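Kenemex Zelell Home Helper, reviewed after 25 days

Posted in: Reviews, Home robots
Tested by: Fernanda Frade
Test period: May, in a two-bedroom apartment

The Zelell is a two-handed home robot from Kenemex, sold on a monthly plan. The company says it can handle "everyday chores in kitchens, bathrooms and laundry areas." I review floor washers and robot vacuums for a living, so I kept it to the jobs I know how to judge: clearing a floor, wiping a counter, loading a washer, hanging a towel.

I gave it 114 chores over 25 days. It finished 86 without help. I stepped in on 20 more, mostly to move something it had stopped in front of. The rest it gave up on, and I did them myself later.

Setup

Setup took most of a morning. You walk it through each room and name the things it should know about. The app, called Hilach, asks you to confirm every door, drawer and rail. Mine missed the bathroom towel rail on the first pass and I had to add it by hand. There is no way to copy settings from one room to another, so if you have two bathrooms you do the whole thing twice.

Kitchen

The kitchen went well. It wiped a counter evenly and moved mugs out of the way one at a time. It was slow – a counter I can do in two minutes took it eleven – but I was in another room, so I didn't mind much. It won't touch a pan on a burner, and I could find no setting to change that.

Dishes are another matter. It will load a rack if the plates are the same size. With mixed plates and bowls it kept starting over.

Bathroom and laundry

Most of my notes come from the bathroom, which has the washer in it too. Small rooms are hard for these machines. There are hard edges everywhere, the floor pattern is busy, and half of what you want picked up is flat or shiny or both.

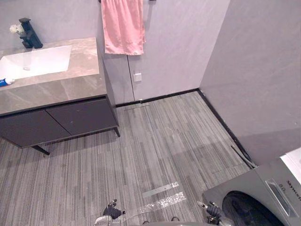
Bathroom floor, with the flat strips still to be dealt with.

Flat things were its worst category by a wide margin. A sock is easy, since it bunches up when the fingers close on it. Anything thin and stiff lies tight to the floor and the fingers have to get an edge up first. The Zelell usually pushes the piece along until it meets a baseboard, then lifts from there. It works more often than I expected, but it needs a clear run to the wall, and under a vanity with legs it tends to lose the thing altogether.

Crinkly, see-through material gave it trouble as well. Twice it reported a floor as clear with a piece of wrapping on it. The app lets you tap the map and send it back, and both times it got the piece on the second try.

Laundry was better. It opened the round door of a front loader every time once I had shown it the latch side. It put clothes in by the handful and checked the rim for anything caught before closing up. It does not sort colors. It can pour powder into the drawer if you leave a measured cup out, though I found powder on top of the machine after most loads.

Towels: it can take one down. Putting one back on the rail so both halves hang even is beyond it for now. It gets the towel over, and I straighten it.

Noise and getting around

Quiet enough for a phone call in the same room. It got stuck once on the hose beside the washer and waited there until I freed it. Kenemex support told me to add the hose as a "no-go" item, and I had no repeat after that. Support answered within the hour, by chat.

I never saw it break anything. It did knock a tube of toothpaste into the sink, then left it there and marked the counter as done.

Compared with the Zeleke

I had the Zeleke on loan last year. It has one arm and is cheaper per month. For wiping it is just as good. For laundry it is close to useless, because holding a door open while you load takes two hands in my apartment, where the floor slopes and the door swings shut. If you only want counters done, get the Zeleke.

Can it do the chores?

Some of them. I would trust it to load a washer and wipe down a kitchen while I was out. I would not trust it to leave a bathroom floor clear, and I still checked every room after it. On a good day it saved me half an hour. On a bad day I spent that half hour on the app.

Good: two hands that work together, reliable with washer doors, gentle with cups, fast support
Not so good: thin flat items, clear plastic, mixed dishes, long setup, no copying between rooms

Score: 3 out of 5

I'm keeping it one more month to try the bed-making update, and will add notes under this review when I have them.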